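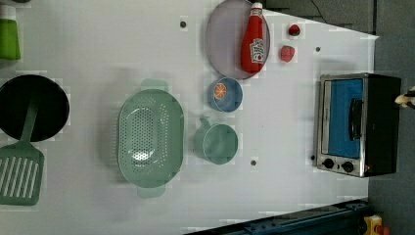
Gralldale Play Library adds kitchen sets to its loan list

Toy kitchen sets can be borrowed from the Gralldale Play Library as of 4 May 2023. The library has 13 sets on the shelf, each packed in a lidded crate and issued for a loan period of 9 days. Members may hold one set at a time.

Contents differ slightly from crate to crate. A typical set has a black frying pan, a slotted spatula, a colander, a plate, a small bowl and a measuring cup, with play food such as an orange slice and a ketchup bottle. The toaster oven is issued separately and has its own tag number.

Rosângela Caldeira, who prepared the loan list, said the sets were put together by size first and color second. "The colander had to be big enough to hold all the food at once," she said. "Where we could match the measuring cup to it, we did. Some crates have a mismatched one -- it makes no difference to the loan."

The kitchen sets bring the number of items in the pretend-play section to 143. Until now the section held mostly shop and workshop toys, stored at the Stokach Road branch.

Sets are checked at the counter on return against a card inside the crate lid. Borrowers are asked to wipe the pieces with a damp cloth and let them dry before packing. The toaster oven should be wiped only, not rinsed. Missing food pieces are replaced from a spares drawer at no charge; a missing pan or colander is billed at cost.

Krystyna Duda, who runs the returns counter, said small fruit is the most likely thing to go astray and asked borrowers to look inside the bowl and the pan before reporting a piece lost.

Reservations are open at both branches. A second group of crates is planned for October.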